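Consumer spending in Zellosden edges up as food costs ease

2022-08-11

Household spending in Zellosden rose 2 percent in the second quarter from the first, the regional economic office said in its latest outlook, with restaurants, cafeterias and small grocers accounting for much of the gain.

The office kept its growth forecast for the year unchanged. It said higher borrowing costs and weak orders at export factories could still weigh on the economy through the winter.

Spending on prepared meals began to recover in May, when several large employers called staff back to their offices. Retail sales of furniture and appliances continued to fall.

"People are going out for lunch again, but they are putting off the big purchases," said Irena Witkowska, the office's chief economist. "We don't expect that to change before rates come down."

In the office's survey of business owners, 70 percent said their costs had risen over the past year, and 20 percent said they planned to raise prices again before the end of December. Cooking oil and rent were the most common complaints.

Ashwin Palaniappan, who owns the Akanda lunch counters, said wholesale prices had steadied since the spring. He has left his menu prices alone and does not plan to hire until next year.

Hemant Shukla, an analyst at the brokerage Jeltano, said the figures were slightly better than he had expected but that savings were being run down to pay for everyday items.
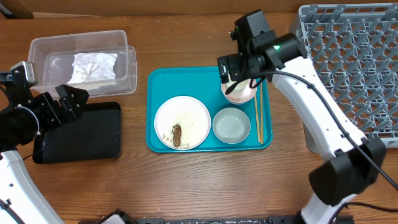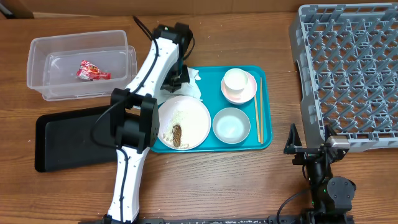
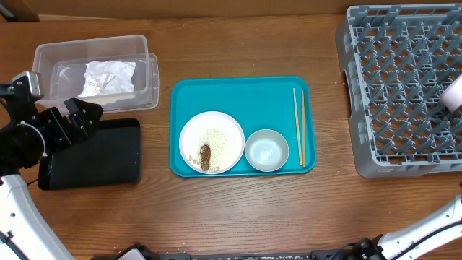
Plates, bowls, trays and a plastic container on a wooden tabletop.

Job market little changed

The unemployment rate in Zellosden held at 5 percent. Hiring in food service and delivery made up for losses in construction, the office said. Its next outlook will include revised wage data.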